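Lindus (album)

Lindus is the second studio album by the instrumental doom metal band Jumanside. It was recorded at Elis, a converted grain store used as a rehearsal and recording space, and released in November by the independent label Lindqvist. The album contains five tracks and was the first by the band to be recorded without a vocalist.

Background

Jumanside formed as a four-piece playing slow, riff-based metal with shouted vocals. The band's first album was recorded in a single weekend and sold mostly at concerts. The singer left before work on the second album began. The remaining members tried out two replacements and then decided to continue as a trio of guitar, bass and drums. Several songs already in the live set were rewritten, with the vocal lines either dropped or moved to the bass.

The title is taken from the name of a disused railroad halt near the rehearsal space. The band has stated that it has no further meaning.

Recording

The basic tracks were played live in one room over nine days. The drums were placed at the far end of the building, and the guitar and bass amplifiers stood behind a row of mattresses to reduce spill into the drum microphones. No click track was used. As a result the tempo drifts in most of the songs, most clearly in "Low Water," which opens slowly and is noticeably faster by the time the main riff returns.

The guitar is tuned down to A on all tracks except "Halt," where the lowest string is lowered a further step. Each guitar part was recorded twice through different amplifiers and panned left and right. The bass was recorded through a distorted amplifier and a clean direct line, and the balance between the two was set separately for each song. Overdubs were limited to a second guitar on "Tar Road" and an electric organ on the closing track.
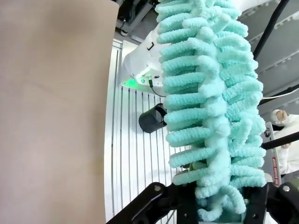 The album was mixed to half-inch tape in the same building. A first set of mixes was rejected by the band because the kick drum was hard to hear under the bass. The second set, made over four evenings, cut the low end of the guitars and is the one used on all released versions.

Musical style

The songs are long and built from a small number of riffs, which are repeated with changes in the drum pattern. "Tar Road" uses two riffs across its whole length. "Halt" is in a slow 6/4 and ends with a stretch of feedback that runs directly into the next track. Compared with the first album, there is less influence from hardcore punk and more use of quiet passages. The closing track, "Elis," is named for the recording space and is the only piece played with clean guitar throughout.

Release

Lindqvist issued the album on vinyl and as a download. The first pressing consisted of 2,000 copies on black vinyl, with side B cut at a lower level to fit its greater running time. A second pressing brought the total to 3,060. The repressing was cut from new lacquers and has a slightly shorter fade at the end of "Elis." A cassette edition was sold on the following tour, which covered 30 dates.

Reception

Reviews were mostly favorable. Writers for small metal magazines praised the drum sound and the pacing of the first side. The most common complaint was the length of "Halt," which several reviewers felt could have lost its middle section. Opinions were divided on the absence of vocals, with one review describing the album as a set of strong backing tracks and another calling it the band's first complete work.

Track listing

Side A
1. "Low Water"
2. "Tar Road"

Side B
3. "Halt"
4. "Signal Lamp"
5. "Elis"

All music written by Jumanside. The cassette edition adds a live version of "Low Water" at the end of side B.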